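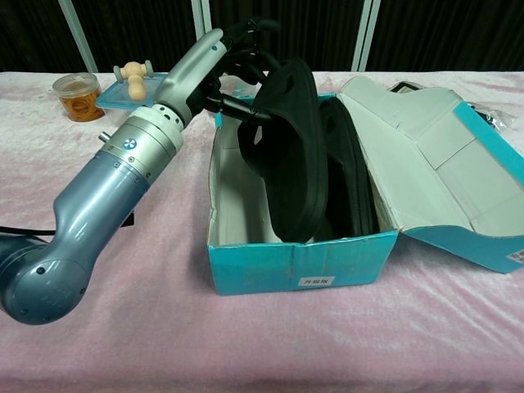
First shoe, gripper on the upper part of it, other one still in the box.

Shoebox unpacking, getting somewhere (slowly)

tienfu_c
Back at it in the shared workshop this month. The job I've set myself is dull on purpose: open shoebox on the table, arm reaches over the back rim, takes a shoe, puts it down somewhere sensible. Then the other shoe. My wife can do this in 2 seconds and has offered to.

Tally for December so far is 97 goes. I'm not publishing the success rate until it stops being embarrassing. The main trouble is that the shoes are soft, so the fingers close, the fabric gives, and the shoe slides back down looking pleased with itself. Going for the upper near the opening works better than going for the sole. Suggestions welcome. Suggestions to buy a different arm are not.

bracketandpin
Is that velvet on the table? Mine picked up every crumb in the building and I went back to bare board within a week.

tienfu_c
It's velvety, it's pink, and it stays. The box used to skate about on the bare top whenever the fingers caught the rim.

Clustby
Black shoes, black gripper, black curtain. You do like to make life hard for your vision code. Put a pair of white plimsolls in and I bet half your trouble goes.

tienfu_c
Then I'd have a machine that unpacks white plimsolls.

Clustby
Which is one more than you've got now.

oldmillrob
Disagree with Clustby. The inside of the box is plain white, so the shoes stand out well enough where it counts. I'd look at the grip force first. On mine I had it far too high, squashing everything flat and then wondering why it slipped. Dropped it by a third and things improved no end.

bracketandpin
I'd go the other way, more force and slower. Soft things want a firm hand.

oldmillrob
Have you tried it on a shoe, or is this the tomato business again?

bracketandpin
The tomato was a calibration fault.

Sellent
There's a strap or loop at the top of that first shoe, curving up at the fingers. Why not just hook it?

tienfu_c
Tried that on and off. Lovely when it catches, but the shoe then swings like a church bell and takes the side of the box with it. Could be fine if I slowed the lift – currently it goes up with some enthusiasm.

Sellent
So slow the lift.

tienfu_c
Yes, thank you.

Clustby
What happens with the second one? Leaning on the side wall like that, it looks the worse of the two.

tienfu_c
It is. I've been nudging it upright with one finger before closing, and that adds 3 extra moves. Will try oldmillrob's lighter grip tomorrow evening, then the slow hook, and post both lots of numbers, including the bad ones.

oldmillrob
Change one thing at a time, mind.

bracketandpin
And tape the lid down. Mine closed on the arm once and I had to explain the noise to the pottery people.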